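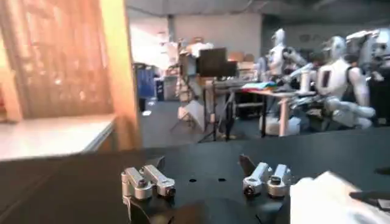
WORKSHOP NEWS, MAY

Quick one this month, I'm writing it with a sandwich in the other hand.

The big room at Nekham is nearly straight again. Nearly. If you've not been in for a few weeks you'll notice it as soon as you're through the door, mostly the floor. You can walk from one end to the other now. Thank you to everyone who stayed late, and to whoever brought the flapjacks.

Shelves first. They're staying along the far wall. We did talk about moving them nearer the door, got as far as measuring up, then thought about lifting it all and went off the idea. So, same place, but sorted. Boxes with labels facing out please. Heavy stuff low down, light stuff up top. If a box hasn't got a label, put one on it before it goes back, even if all you can write is "bits, not sure". Someone will know.

White cabinet. Glues, tapes, fillers, blades, and the small tins of paint. Not coats. Not lunch. The left hand door sticks when it's damp, lift it a touch as you pull and it comes. Rizwan Dewan has the spare key on his hook in the office and would like it to come back to the hook, it went missing for nine days in the winter and came home in a coat pocket.

Blue bin is for card and clean paper only. Flatten it. We had a load turned away last month over a half full tub of grout somebody had pushed down the middle, and paid £60 for the second trip. So please. Offcuts of wood go in the crate in the yard, anything oily goes in the lidded metal one by the back step, food goes home with you.

The tables. New rule, sorry, there had to be one. White tabletops get wiped at the end of every session. They mark badly, marker pen especially, and once the ink's been on overnight it is there for good, we've tried everything under the sink. Use a mat for cutting. Mats are rolled up behind the cabinet. The metal edging is a bit proud at one corner on the table nearest the wooden panel so mind your sleeves, Sarkar are sending someone to look at it when they come for the door closer.

Oh, and don't lean things on the wood panel. It scratches and we've only just had it oiled.

WHAT WE GOT THROUGH

Rizwan kept a list because he likes a list. 273 boxes, tubs and bags opened, looked in and either kept or not. A fair few turned out to be other boxes. He also weighed what went to Drurau for scrap and reuse, and the slips come to 2,748 kilos over four runs, which I didn't beleive until he showed me the slips. Most of that was the old racking and the broken kiln shelves from before my time. The van has never been so low on its springs.

Found along the way:

A very good set of clamps everyone had said were stolen
Three left gloves
The raffle prizes from the summer before last (chocolates binned, candle fine)
A tin marked DO NOT OPEN, opened, buttons
The other half of the tea urn

If the clamps are yours, say so by the end of the month or they go on the general hooks. Same for the green sleeping bag. And the framed certificate for ballroom dancing, bronze, no name on it.

WHAT'S LEFT

The bottom shelf. It got left because it's the worst one. Mostly fabric and paper in pale bags, some of it good, some of it has had mice. Gloves for that job.

The floor wants a proper wash once the last of the dust has settled. It's dark grey so it hides a lot, but run a damp cloth over a square of it and see. We can borrow the scrubber from Risis next door for an afternoon if we ask nicely and bring it back full of water like last time. I mean empty of water. Empty. They were quite firm.

Labels. We've 200 of the big sticky ones, which sounded like plenty and then I saw how fast they went on the top shelf. Write small, or put two things on one. Pens are on a string by the cabinet, the string is there on purpose.

Lighting at the back is still a bit gloomy in the evenings. It's on the list. It's been on the list. Bring a torch if you're looking for small screws.

DATES AND THAT

Next tidy evening is the last one of the month, start 6pm, finish when the soup's gone. Wear shoes you don't mind. Children welcome until 7 if they're with a grown up and not on the trolley.

Big room is booked out in the mornings for the rest of May so if you need bench space come after two, or use the small room, which has heat but no sink. Sign in the book by the door either way. The book, not the back of the book.

Somebody also asked about storing things over the summer. Short answer, yes, one box each, name and phone number on the outside, nothing wet and nothing alive. It goes on the end bay of the shelves and gets moved along in September if it's still there. Longer answer, ask Rizwan, he's in most afternoons and he's got a map of the shelves now, coloured in and everything.

Also we are short of mugs agian. If you've taken one home, it misses us.

Right, that's my break over. Soup ideas to the usual address, it was lentil the last three times and I've had comments.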